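4.2 Reading the table before the claim

What surprised us most in the Lekongate interviews was how quickly people find the one line they care about. Shoppers who told us they "never read labels" could still say where the sodium figure sits, and several had strong opinions about serving sizes! Holub and Cieślak noticed something similar in their Urkov study – people skim the front of a pack, but they search the back.

We collected 1,343 labels from drinks and liquid foods and sorted them by the basis used for the figures: per serving, per 100 ml, or both. The third group was a pleasure to work with, as it let us check one column against the other. The per-serving group took far more patience. A percentage looks friendly and small until you ask how many servings a person will pour in an afternoon.

Chinese labels add a wonderfully compact case. The heading, the serving column (每份) and the NRV% column fit in a narrow block, and a reader who knows no Chinese can still follow much of it (Figure 3).

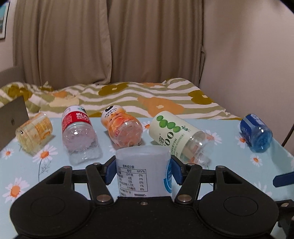
Does an entry of 0% mean that a serving contains none of that nutrient?

Small amounts can be rounded down to zero, so a 0% entry may still stand for a little of it.

Figure 3. Nutrition table with a per-serving column and an NRV% column; the readable percentages run from 0% to 8%.

Rounding came up again in the Giltau sessions, where Sánchez asked two groups to compare drinks by label alone. Their answers are taken up in Section 4.3.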